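Ververidis has sent me the Fasell, a phone with a second screen that slides out of the left side like a bread board. It costs £454, it weighs more than my lunch, and I've had it in my coat pocket since January.

The screen itself is lovely. Pull the tab, wait a moment, and there's room for a map and a message side by side. Fold-outs from other makers have a crease you can feel with your thumb. The Fasell has a seam, and I did stop noticing it — mostly.

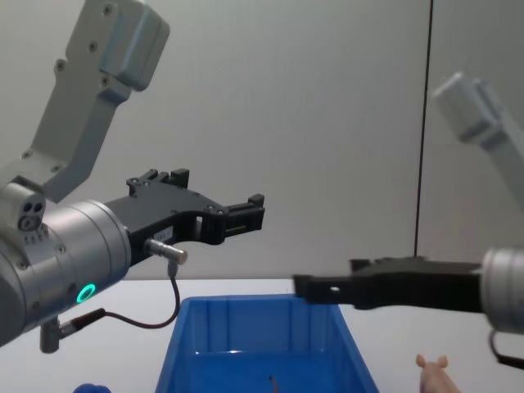
A reader in Undircombe wrote in to say that hers jams whenever she wears gloves, and that the shop in Undgate told her to take the gloves off. Mine hasn't jammed yet, but it does grumble in cold weather.

Battery life is where the money went missing. With the second screen in, I got from breakfast to bedtime. With it out, I was hunting for a socket by 4 on Friday afternoon.
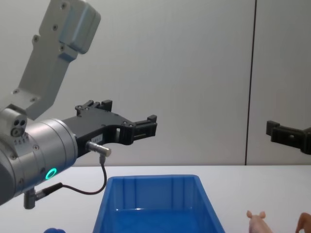 Charging is quick enough, though the phone is shy about telling you so. The only sign is a dim amber dot on the bottom edge, hidden by most cases. A bright green ring like the one glowing on that silver wrist joint would do me nicely. The larger model is £530 and has the same dot.

If it drops by £100, I'd buy one. Until then I'm back on my old phone, which has one screen and stays put.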